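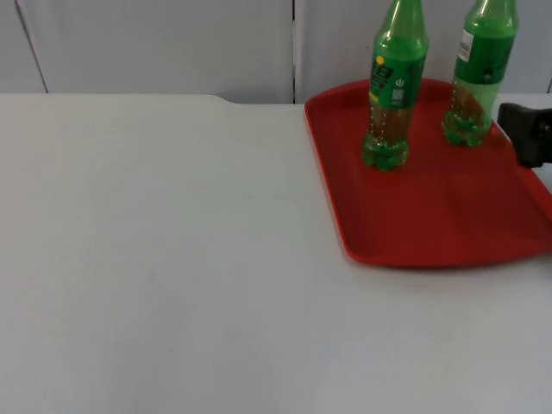

Tray cell at Brurnness: what changes for the canteen team

The two-armed cell in the staff canteen at Brurnness moves to full shifts in December. It has been running for part of each day while Kushnir, who supplied it, finish setting it up. Several people on the late shift have asked what it will and won't do, so the main points are set out below.

The cell handles drinks on the red trays. Bottles are stood upright towards the back of the tray, leaving the front free for a plate or a box, and an arm picks up or puts down one bottle at a time. It works on orders for the meeting rooms and the night crew, and on the trays that come back with bottles still on them. A part-full bottle goes to the sink side to be emptied by hand. Hot food, glasses and cutlery are not part of the job and there is no plan to add them.

We sent out 464 trays to the meeting rooms last month, and loading and clearing them took up most of the time between breakfast and lunch. Carys Phillips, who runs the early shift, expects the change to free one person for nearly 3 hours a day. That time will go to the hot counter, where the queue has been longest, and to the allergen sheets, which have been done in a rush at the end of the day.

No posts are being cut. All 19 people on the canteen rota keep their hours and their grade. Two of the early starts will move from 5.30 to 6.30, and anyone who relies on the early start for travel or childcare should speak to Carys before the new rota is printed.

Some of the work is new. Someone on each shift will be named as cell lead. They check the table at the start, wipe it down at the end, and restart the cell if it stops. Eleven people have done the training so far. Ah-rin Wi is running two more sessions in the small meeting room at Prulthorpe, and the time counts as paid hours. Cell leads get the same allowance as till leads.

There are still problems to sort out. The arms are slower than a person when the order is small, so single trays will stay with the counter for now. Bottles with loose labels have caused stops. The Wulex screen that shows the next order is too high for some of us to read comfortably, and a lower bracket has been ordered.

Please keep hands and cloths off the table while the arms are moving, even if a bottle looks about to fall – press stop first, then reach in. Stops are not held against anyone. Write the time and the reason in the book by the till, and Ah-rin will go through the entries with Kushnir at the end of each week.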